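Reading time: 2 minutes

The clothes swap in Tokstead has run since November out of one room behind the Prendwood furniture shop. It opens on Saturdays, and the woman who runs it asked to be left unnamed, as she already gets enough knocks on her own door.

"People think it's about giving clothes away," she told me. "Most of my week is hanging things up."

She has a firm view on rails. Clothes on a table get turned over and end up in a heap, while clothes on a hanger get looked at. She keeps the rail against the brick wall and doesn't like it full.

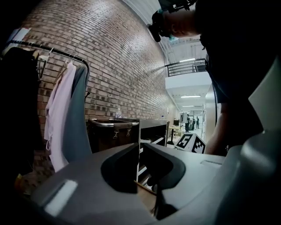
Hutsuliak, on the phone later, took the other side: a packed rail looks generous, and people stay longer when there is more to go through. She has heard this before.

"They stay longer and they go home with nothing," she said. "I'd sooner put out less and fill the gaps as we go."

Pale colours hang together and dark ones together. She tried sorting by size for 2 weeks and gave it up, as half the labels had been cut out. Shirts come in creased and mostly go out creased -- there is no iron, and she isn't looking for one.

The floor matters to her as well. It is tiled and easily swept, and she wants a clear way through to the rail. A low stool is useful for anyone changing shoes, she said, provided it gets put back.

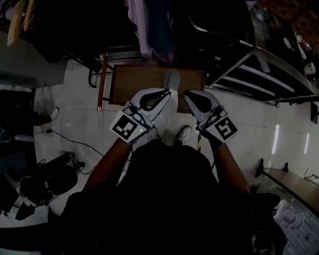
Stulia would like proper seating, and said so twice: a bench by the door, and a mirror next to it.

"A mirror, yes," she said. "A bench fills up with bags."

She plans to keep going until the spring and then see about the rent. Bags can be left until 7 in the evening, shoes tied in pairs.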